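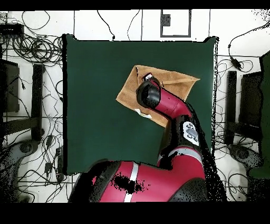 Tan cloth on the green mat, lower left edge folded over.

Bostex Boho Listings — data card

Summary
Bostex is a text dataset of product listings for bohemian and vintage-style women's clothing: kimonos, maxi skirts, crocheted vests, fringed jackets and reworked denim. It holds listing titles, seller tags and garment attributes for style classification and tag clean-up.

Sources
Listings were exported by two resale shops, Ambaye and Flerari, under written agreement. The August export is the only one included. Seller names, prices and shipping details were removed before labelling.

Contents
listings.csv — one row per listing
tags.csv — raw hashtag, normalized tag, listing id
labels.csv — style label and garment type
Files are UTF-8 and comma-delimited, with a header row.

Labels
The style vocabulary has 14 labels. Garment type uses a separate list of 44 terms. A listing may carry up to 5 style labels, in no particular order. Colour is recorded as the seller wrote it; "grey" and "gray" are merged in the normalized column only.

Known issues
Hashtag stuffing is common. Sellers apply "boho", "hippie" and "festival" to nearly anything with a fringe, and the raw tags should not be treated as ground truth.
"Vintage" does not distinguish period garments from new ones in a period style.
185 listings have no garment type. They are kept with an empty field — filter them before training.
The term "gypsy" appears in raw titles. It is a slur in many contexts and is mapped to "boho" in tags.csv. Raw titles are unaltered.

Loading
Use the Bindadik loader or any CSV reader. Join on listing_id. Do not join on title, as titles repeat across both shops.

Licence
Non-commercial research use. Redistribution of the raw titles requires permission from the originating shop.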